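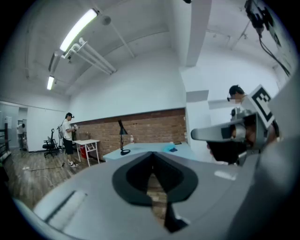

Automation at the Grarnell site: questions from staff

Updated 2021-03-05. Answers supplied by Maëlle Charbonneau, operations, Zeltano.

What is being automated?

Folding, small-item sorting and bench clearing on the Rodrigues contract. The robot arms are scheduled for November. Until then, people record the tasks by hand with gripper tools, and the recordings are used to train the arms.

Do I have to take part in recording?

No. Recording is a separate assignment with its own sign-up sheet. Declining has no effect on your shift pattern or grade.

What does a recording shift involve?

You work with one or two hand-held grippers and, on most tasks, a headset. The square black-and-white marker on top of a gripper is used to track its position. Keep it uncovered, and do not put tape or labels on it.

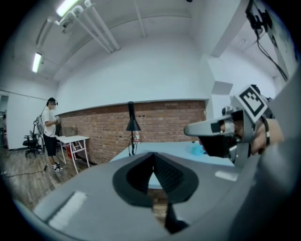 Shifts are limited to 51 minutes of recording, followed by a break away from the room. The break is paid. If your wrist or neck hurts before the limit, stop and tell the shift lead. An unfinished recording is discarded and does not count against you.

How many recordings are needed?

The target is 1,039 accepted recordings per task. Nearly 800 are complete for folding. Sorting has not started.

Are recordings used to measure my speed?

No. Files are stored under a session number in Woso, our scheduling and storage system. Supervisors can see whether a session was accepted. They cannot see times for individual workers.

Will faces be kept?

Faces are blurred before files leave the site. This includes coworkers who pass through the background.

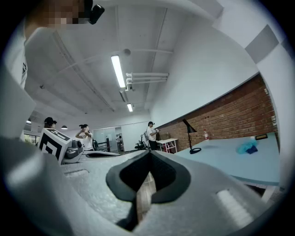 Will jobs be cut when the arms arrive?

No positions are being removed under the current contract. Five bench positions will change to arm supervision, which covers loading, clearing jams and checking output. Current bench staff have first choice of these positions. Terms after the contract ends have not been agreed.

Is training provided?

Yes, during paid hours. Arm supervision requires a written safety test, and it can be retaken.

Who do I contact about a problem with the equipment?

Report it to the shift lead and enter it in Woso under "Recording room". Do not open a gripper housing yourself.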